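Cahier de labo, salle des modèles, samedi

Reprise de la maquette du chenal de Tevevville au 1/300. Rappel pour ceux qui rentrent de congé : le client veut savoir si l'approfondissement à 14 m va envaser le bassin est plus vite que prévu. Le client espère que non. Le sédiment, lui, n'a pas lu le contrat.

8 h 40. Remplissage, purge des sondes. La sonde Wiltell n° 2 affiche un niveau négatif, performance remarquable pour un bassin plein. Recalée à la main, Fathima est témoin.

Essai 275, marée de vive eau, débit nominal. Le batteur démarre au deuxième coup. Dépôt concentré au pied du musoir, comme à l'essai précédent, donc soit c'est physique, soit nous refaisons fidèlement la même erreur. Balthasar penche pour la physique, mais c'est lui qui a posé le musoir.

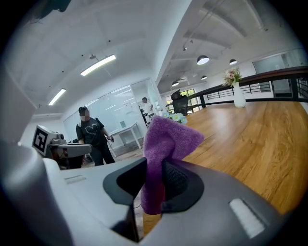
Pesée du dépôt après étuvage : 1,471 kg. Le modèle numérique de Siddiqui en donnait la moitié, avec trois décimales de plus. Avant de leur écrire, vérifier le seuil de mise en mouvement : Rokeya pense que notre poudre est trop légère pour représenter le fond du chenal, et elle a probablement raison. Pour l'essuyage des vitres, prendre une microfibre comme la violette, le papier laisse des peluches que le logiciel de suivi compte comme des grains. Refaire aussi le zéro du profileur entre deux passages.

14 h 15. Appel de Shafiq Paul (Trilteo). Il demande si on peut « simuler aussi la drague ». Répondu qu'on pouvait simuler le devis.

À faire : essai 276 avec la poudre lourde, changer le joint de la vanne aval, retrouver le pied à coulisse. Debashish dit l'avoir rendu.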